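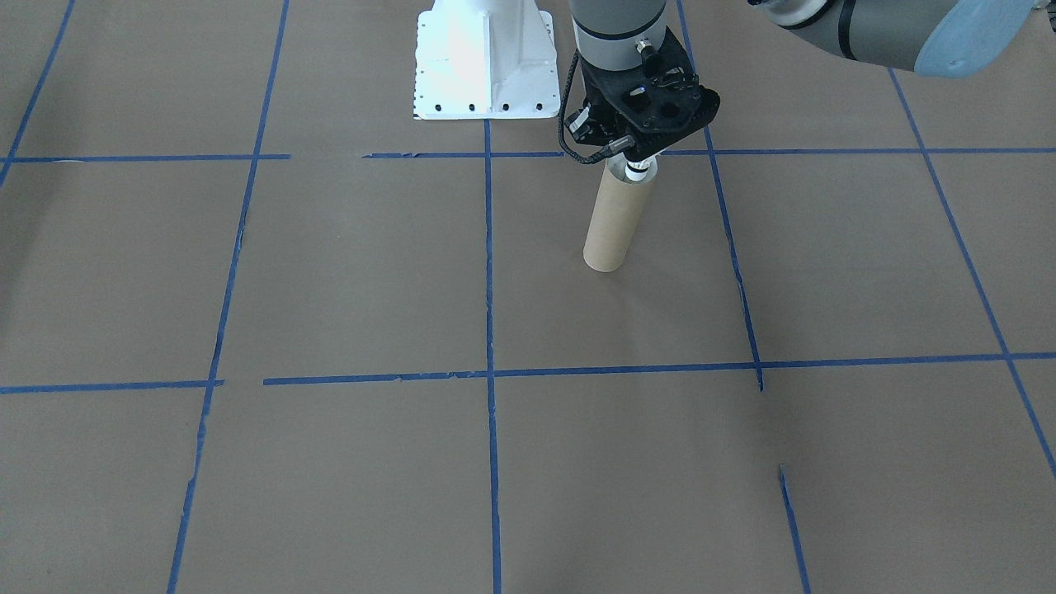 Kraft paper laid over a smooth floor, with blue painter's tape marking the grid.

Ustix 3344 floor paper, reviewed after 19 weeks

I bought two rolls of the Ustix 3344 in July to protect finished floors during a repaint of a small rental listed on Zillow. The tenant was due in 19 weeks, so the paper had to stay down through drywall repair, primer, two wall coats and the trim.

Unrolling is easy on a flat surface. The paper has a moderate curl at the core end, and the last few feet need weight on them overnight. It cuts cleanly with a utility knife, but score lightly over hardwood. Seams should overlap by a hand's width. Butted seams opened up in the hallway within days.

Tape matters more than the paper does. I used Undia painter's tape on the perimeter and a cheaper house brand in the closets. The Undia came up with no residue. The house brand left a gummy line that needed mineral spirits.

Moisture is the weak point. Latex drips wiped off if caught early, but a tipped roller tray soaked through to the floor finish. For wet work I would put plastic underneath, or buy the Huamán coated board, at 9 dollars more per roll. The board also resists ladder feet better – the 3344 tore under mine twice.

Foot traffic was no problem. The paper scuffs and softens but does not shed fibers.

Rating: 7 out of 9 on my usual scale. One point off for tearing, one for moisture.

Updated 6th February: the second roll, stored upright in a garage, now has a crushed edge. Store it flat.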